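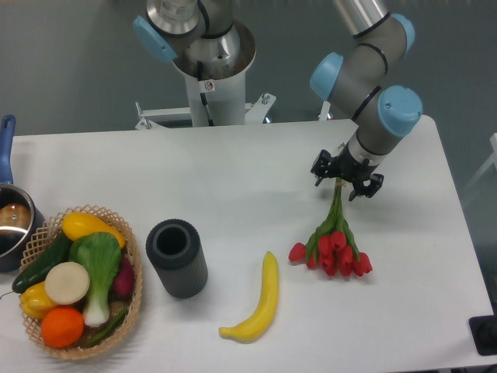

4. Weekly check of the gripper and wrist

I do this one with a cup of tea nearby and it still only takes me 84 seconds once the arm is parked, so please don't skip it! Most of the dropped items we had at Carnovness came down to finger pads that were dirty or a bit loose. Do both arms while you're there, starting with whichever one you used last.

4.1 Park the arm with the pendant (Home, then Hold) and wait for the brake click. I count to 2 after the click — old habit.

4.2 Press the emergency stop. Hold alone won't do, as the fingers can still close on you.

CAUTION: If the gripper has something in it, support the item with your free hand before you press the stop. Ours lets go slowly, but it does let go.

4.3 Wipe the inside of each finger with a dry lint-free cloth. If the pads feel tacky, dampen the cloth with water and nothing stronger. Arnulfo tried degreaser once and we had to order a new pair from Trorkico.

4.4 Wiggle each finger sideways. A hair of movement is fine (you'll get to know what yours feels like), but if you hear a tick, nip up the two screws at the root of that finger and try again.

4.5 Check the flange between the wrist and the gripper. You want no gap anywhere round it. Run a fingernail along the join, it's better than squinting.

4.6 Press on the joint caps with your thumb. They should sit flush and not spin.

NOTE: The caps are only push-fit, so don't lever them off to have a look. Dust gets in and then you're into section 7, which I wouldn't wish on anyone.

4.7 Follow the cable down the pedestal and make sure it hasn't crept towards the table edge. Re-clip it if it has.

4.8 Release the stop, open and close the gripper three times with nothing in it, then try something soft. I like stems for this — if they come up without being squashed, the grip force is about where you want it. The setting we use is 112 on the pendant scale.

4.9 Write the cycle count in the log. At 4,000 cycles since the last pad change, fit new pads (section 5) even if the old ones look fine to you.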